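# Two-Arm Bench Cells: Frequently Asked Questions

Applies to all dual-arm table cells at the Rodton and Melwood sites. Questions are grouped by the stage of work at which they usually come up. Where an answer refers to "the Procedure", it means the Bench Cell Operating Procedure, current issue.

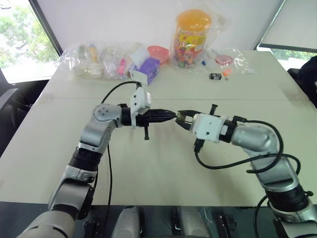 The Procedure takes precedence over this page wherever the two differ. Report any difference to the document owner, Dilruba Nanayakkara, by email, quoting the clause number.

## Before a session

**Who may run a cell?**

Anyone on the current operator list for that site. Authorization does not carry over between sites, as the Melwood cells use a different stop circuit. An operator who has not run a session in 6 months is removed from the list and must repeat the practical check.

**Does every session need a second person?**

No. A second person is required when either arm is running new or modified motion code, when the speed limit is raised above the default, and for any work that involves reaching over the table with the drives energized. Routine recording and playback at default speed may be done alone during staffed hours.

**What is the front strip of the table for?**

The front strip is the shared workspace -- the part of the table both arms can reach. It holds only the items needed for the current task. Everything else goes behind the seam line or off the table.

**May spare items be kept on the table during a session?**

Yes, behind the seam line, subject to clause 4.2. Nothing stored there may be tall enough to enter the swept volume of either forearm. Check this with the arms at their rearmost programmed position, not at home. Bags and film wrap are permitted at the rear but must not overhang the seam. Glass is not permitted anywhere on the table.

**Is a fixed reach envelope marked on the table?**

At Rodton, no. The envelope is held in the controller and displayed on the operator screen. At Melwood it is also taped on the floor. The tape is a guide for visitors and has no standing as a safeguard.

**How is the table height set?**

The surface is set at 730 mm above finished floor level and re-measured whenever a table is moved. Do not shim a single leg to correct a rock. Log it and have the frame relevelled.

## Cables

**How should cables be routed along the arm?**

Each cable needs enough slack at the wrist to allow full rotation in both directions without tension on the connector. Slack should be carried in a smooth curve. A cable that can pass between the gripper fingers at any programmed pose is a fault and must be re-routed before the session continues.

**Can cables cross the other arm?**

A cable must not cross the centre line between the two arms. It may lie across its own forearm provided it does not enter a joint gap.

**Are cable ties allowed?**

Hook-and-loop straps only. Nylon ties have been withdrawn from both sites. They tend to be over-tightened, and cutting them off has damaged jackets.

## Handovers and contact between arms

**When is a transfer from one gripper to the other permitted?**

A transfer is permitted when the item is on the approved object list, both arms are in the same force-limited mode, and the receiving arm's approach has been tested with no item present. The giving gripper does not open until the receiving gripper has reported a grip. Timed releases are not accepted.

**What if the fingertips touch?**

Light fingertip contact within the force limit is acceptable during a transfer and need not be logged. Contact at any other part -- wrist housing, collar, forearm -- is an incident. Stop, photograph both arms in place, and log it before jogging them apart.

**How many failed transfers are allowed before stopping?**

3 in succession. After the third, park both arms and re-check gripper calibration. Do not raise the grip force to get through a session.

**Which small parts are restricted?**

Cells and batteries of any chemistry may be handled only if they are inert dummies or have insulated terminals. Metal fingertips must be sleeved for this work. Items small enough to be lost in the finger linkage require an inspection of both grippers at the end of the session.

## People near the cell

**Can someone sit or stand beside the table while the arms are moving?**

Yes, outside the envelope and in view of the operator. Loose sleeves, lanyards and scarves must be secured or removed. The operator is responsible for enforcing this regardless of seniority.

**May I reach in to right a fallen item?**

Only after a protective stop, with the stop shown on screen and the pendant in your hand. Pausing the program is not a protective stop.

**What about sunlight?**

Direct sun on the table affects wrist-camera exposure and can upset item detection. Lower the blinds before calibration and leave them in the same position for the full session. If the light changes enough to require a blind adjustment, repeat the calibration.

## After a session

**What is the park sequence?**

Open both grippers, retract the left arm, retract the right arm, engage the brakes, then remove drive power. The order matters at Rodton, where the left arm is mounted slightly ahead of the right.

**How long does close-out take?**

Around 3 minutes, including the log entry. If an inspection of the grippers is due, allow longer.

**Where do logs go?**

Into the Khondokar register, under the cell number. Paper sheets from the Edasby trials are still held at Melwood and may be consulted, but no new entries should be made on them.

**Who can approve a deviation?**

The document owner, in writing, for a single named task. Deviations lapse at the end of the task and cannot be reused for a similar one. A copy stays at the cell until the task is closed.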